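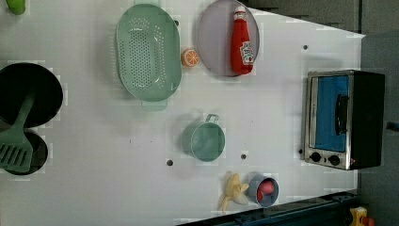 The play kitchen table, with the colander, the spatula and the ketchup on its plate.

Kidamo Play Kitchen Project
Progress report to the Landeg Fund, November 13, 2020

We are so pleased to be writing to you again, and even more pleased that this time there is a kitchen to write about! When we sent our April letter the Sutden room had bare shelves and a great many plans. Your grant of $2,065 has since bought most of what a small cook could want — a mug, a colander, plates and pans, a toaster oven, and plenty of toy food to go with them.

The favorite, by a long way, is the ketchup. It goes on everything, the banana included, and it now has the lavender plate more or less to itself.

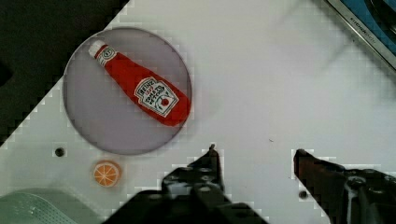 What comes next

There are 20 children signed up for the Wonano sessions, and we'd like to run them in three small groups so that everyone gets a proper turn at cooking. We still hope to add some cups and a second colander (the mint-green one is much in demand), and we are writing little menu cards for the children to cook from. Breakfast is finished. Supper is coming along slowly, but it is coming along, and we will gladly send you a set when they are all done.

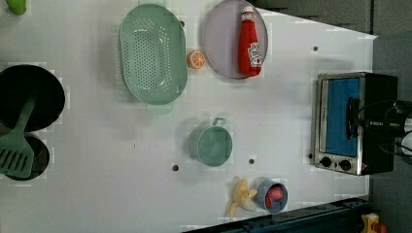
The wider table, toaster oven at the right and banana beside the little blue-gray dish.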